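Vikine Folding Work Table, Natural Beige

Share 43 Comments 50

There are tables that announce themselves when you walk into a room. The Vikine would prefer you put something down on it. It is a plain, pale, flat surface on folding legs, and it has been the steadiest seller in our utility range since we stopped trying to make it interesting. (Longtime customers may remember the walnut-effect version. We have a few left. Please ask.)

The Vikine comes in two widths, 64 inches and 69 inches. People write in to ask why the difference is only five inches. The short answer is that the larger one was designed for a customer with an alcove, and then it turned out a surprising number of alcoves are the same. Measure yours before ordering, and measure it at the baseboard, where walls like to cheat.

The top

The surface is a matte light beige that we call Natural, mostly to avoid calling it beige. It doesn't bounce a desk lamp back into your eyes, and small things show up well against it, including screws, beads, crumbs and the contact lens you were sure had gone down the sink. Wipe it with a damp cloth. If you have had an accident with permanent marker, try rubbing alcohol on a corner first and then decide how much you mind.

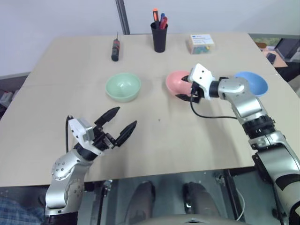 Vikine top in Natural, with mint, pink and light blue bowls.

The finish will take a warm mug but has never gotten along with a hot pan. Use a trivet. The warranty covers the hinges, the legs and the locking bars, and it does not cover fondue.

The legs

Each pair of legs folds flat and locks with a sliding bar. The bar is stiff for the first week or so, and we'd ask you to be patient with it before reaching for the oil. Oil attracts dust, dust makes the bar stiffer, and then you write to us. All four feet adjust by hand, so you can level the table on an old floor without a folded beer mat, though the beer mat remains a perfectly good system.

Folded, the Vikine is slim enough to live behind a door or under a bed. It weighs 43 pounds in the smaller width. One adult can carry it. Two adults can carry it while arguing about which way is up, and this seems to be the more popular method.

What people use it for

Sewing, puzzles, seed trays, taxes, model trains, the overflow from Thanksgiving. We also hear from people who bought one as a temporary desk a few years ago and have not made any other arrangements. It seats four for dinner if they like each other. Against a wall, it gives you a long back edge for pens and tools, with the middle left clear for whatever you're meant to be doing.
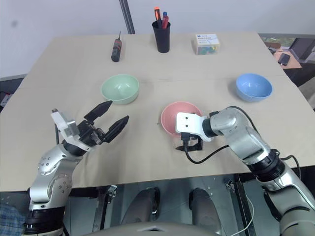
Goes well with

Esora clamp lamp – grips the table edge with a padded jaw and bends where you want it. The cord is generous.

Sirko stacking stool – sits at the right height for the Vikine and at the wrong height for nearly everything else. Sold singly or in pairs.

Kirner felt runner – for typewriters, sewing machines and other things that like to travel. Cut it to length with ordinary scissors.

Delivery and returns

The table ships flat in one long box with the legs already attached. There is nothing to assemble. You have 50 days to change your mind, and we'll take it back in the original packaging, so don't let the kids turn the box into a submarine until you're certain. The 69-inch width is out of stock and due back in September.

Page updated August 11, 2022

50 comments – Share this product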